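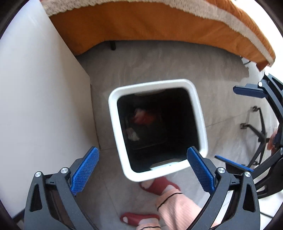
White bin on the grey tiles, with a red cloth inside.

December, late evening

The internet is working again in the back room, and I want to write how, before I forget it.

Since we moved to the flat in Omby the console lost the connection every few minutes. It found the wireless network, it accepted the password, and then came the same message that the time was over. The signal was 29 per cent in the corner by the window. I restarted the router many times and my patience became small.

Yesterday I telephoned Amândio Baptista, who was my neighbour in Uvville and understands these matters better than me. He told me to open the router page and look which channel it uses. It was set to automatic, and the neighbours were all on the same one. I chose channel 11 by hand and saved. Then he asked me to give the console a fixed address, so I wrote one ending in 50. I made a mistake with the gateway the first time — I put the console's own number there — and had to begin again.

After this the test passed, 2 times one after the other. The update was 3,937 megabytes and it took nearly the whole afternoon, but it did not stop.

I still want a cable. The shop in Baludville sells long flat ones that go under a door, and I must measure the corridor first. The new password is in the green notebook, on the page after the electricity readings. My sister will call from Navarro tomorrow at eight, and I will try the video from that room.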